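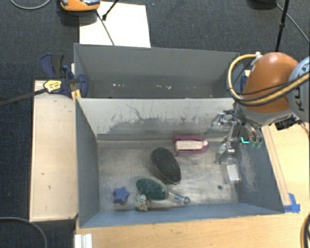 Reading time: 2 minutes

Session 4: Comparing two grippers on the same bin

Welcome back, everyone! Today is the session I look forward to all term, because we stop talking about grasping and get to watch some of it. We stay with the KUKA arm and two bins, one behind the other, and the job is to move household things from the front bin to the rear one.

Please look at the objects before you look at the robot (I know, it's hard). A clear bottle is a very different problem from a pink scrubbing brush lying with its bristles up, and the star-shaped piece near the corner is different again – small, close to two walls, and not much room for fingers. Write down which one you think will be hardest, and keep the note for Session 5.

We compare the Pluver, with its jointed fingers, against the Urton suction head. Each gets 60 attempts on the same 11 objects, with a limit of 800 grams per lift. Anil Bhat will run the arm and Sarla Yadav will keep the log.

A few things to agree on first:

A grasp counts once the object is released in the rear bin.
Touching a wall is fine, but write it down.
If a cable pulls tight, stop the arm and call Anil.
Check the clamps between trials – a bin that creeps even a little will spoil your camera calibration.

For next time, read Deepika Nair's notes on clear objects and depth cameras, and bring one page on where you would put a second camera and why.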